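Week 3: Getting Air Into an Engine
Intro to Automotive Systems, evening section
Notes by Imogen Pearce

Welcome back, everyone! Last time we ran out of minutes just as the good part was starting, so I'm going to pick up with the carburetor and go slowly, and please do stop me if I race ahead (Beryl Bunting has promised to wave from the back row).

An engine is a big air pump. Fuel gets all the attention, but the fuel can only burn if there is enough air to go with it, and every bend, screen and narrow spot between the grille and the valve makes the pump work harder. Keep that in mind when you read the chapter on the 1926 Grevanier touring car, whose intake pipe makes two sharp turns before it reaches anything useful. 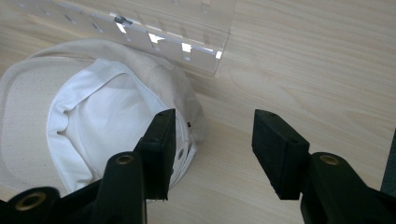
Fig. 3. Cap, inside facing up.

Now, the venturi. Air speeds up where the passage gets narrow, and as it speeds up its pressure drops. Fuel in the bowl is sitting at ordinary outside pressure, so it gets pushed up through the jet and into the moving air - that really is the whole trick, and I still find it lovely. The Rudd carburetor has one fixed jet, and the later Hostum has a main jet and a small one for idling, and you'll want to be able to sketch both.

Filters came up in last week's questions. A dirty paper element doesn't stop an engine, it just starves it a little, and you'll notice it most at full throttle. Tap the loose grit out, hold it up to a lamp, and if you can't see light through the pleats, buy a new one. Please don't wash a paper element, even if your uncle did.

For next time:
Read the Ciment workbook, section 3, and skip the part on superchargers, which we'll come to in March.
Work the airflow problem twice, once at 300 cubic feet per minute and once at 400, and bring both answers with your units written out.
If you have an old carburetor in the garage, bring it along, but drain it first!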